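Family Records Belong With the People Who Ask for Them

A position paper from the Memasent Family History Trust
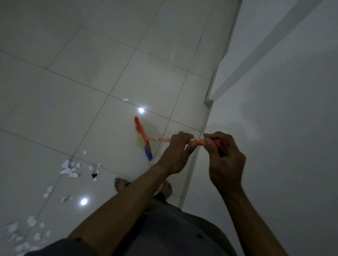

Requests for help with a parent's or grandparent's early life now make up the greater part of the correspondence received by local record offices and family history societies. Most of these enquiries are modest. A son wishes to know where his mother went to school. A granddaughter has a service number and a surname spelt two ways. The people who write in are seldom researchers by training, and they often apologise for troubling the office at all. The Trust takes the view that they have no cause to apologise, and that the present arrangements for answering them are in need of reform.

The difficulty begins with access. Over the past decade a large share of parish registers, employment ledgers and school admission books has been scanned and placed behind subscription services. The Trust does not object to digitisation. It has paid for a good deal of it. A register that can be read at home by someone who is unable to travel is of far greater use than one that must be ordered to a reading room in advance. The objection is to the terms on which much of the work has been done. In too many agreements the commercial partner receives exclusive use of the images for a long period, while the office that has kept the volumes for generations is left with a reading-room licence and the cost of the shelving.

Our own experience with the Veloso collection illustrates the point. Veloso was a small textile firm whose wage books and apprenticeship papers came to the Trust when its last mill closed. The collection runs to 897 volumes. Under the first agreement proposed to us, a relative of a former employee would have paid a yearly subscription in order to view a single line in a wage book. We declined, and the collection was scanned over a longer period with grant money. Progress was slower and the search facility is plain. Anyone may use it without charge, and more than 600 families have since written to us with corrections, additional names and copies of letters that we should never otherwise have seen.

Those replies deserve more attention than they usually receive. An archive which treats the public only as customers will learn very little from them. The clerk who filled in a wage book wrote down what he heard, and his version of a surname may bear small resemblance to the one the family used. It is the family who can say that the two entries are the same man, that he left for a year to nurse his father, or that the sister listed beside him was in fact a cousin. Corrections of this kind should be recorded next to the original entry, with the name of the contributor where consent is given, and they should never overwrite it. The Sterkora index, which several societies in our region now share, already permits this. Few of its members make use of the facility, chiefly for want of staff time.

Staff time is the second matter on which we wish to be heard. It is widely assumed that a search box has removed the need for an experienced person at the enquiry desk. The Trust's correspondence suggests otherwise. A beginner who types a name into a large database may be offered several hundred results and has little means of choosing between them. Many pick the most convenient. Mistaken family trees are then copied from one account to another until they acquire an authority they have not earned. A short conversation with someone who knows the local records can prevent years of wasted effort, and it costs less than is generally supposed.

We would add a word on military papers. For a great many families the service record is the first document sought, and it is often the only one they know to ask for. Losses by fire and damp have left some of these series badly incomplete. An enquirer who is told simply that no record survives will tend to stop there. Offices should be expected to send, with every such reply, a brief note of the other places where a man or woman in uniform may have left a trace: pension correspondence, hospital admission books, local newspapers, school and chapel rolls of honour.

The Trust also has reservations about the growing use of automated life stories. Several services will now produce a smooth account of an ancestor's life from a handful of dates. The Ikano pilot, in which our society took part, showed both the appeal of such accounts and their weakness. Readers enjoyed them. When the drafts were checked against the sources, however, feelings and motives had been supplied for which there was no evidence whatever. A census return does not tell us that a widow was lonely. Any narrative offered to a family should state plainly which parts rest on a document and which are supposition.

Accordingly, the Trust asks that 3 measures be adopted by record offices in the region. No agreement for scanning publicly held records should grant exclusive use for longer than 5 years. Every office should maintain a staffed enquiry service, by telephone or in person, for those new to research. Contributions from families should be accepted, dated and preserved as part of the record.

Comments from member societies are welcome and may be sent to the Trust's office until the end of July. Societies wishing to share their own scanning agreements in confidence are asked to mark them clearly as such.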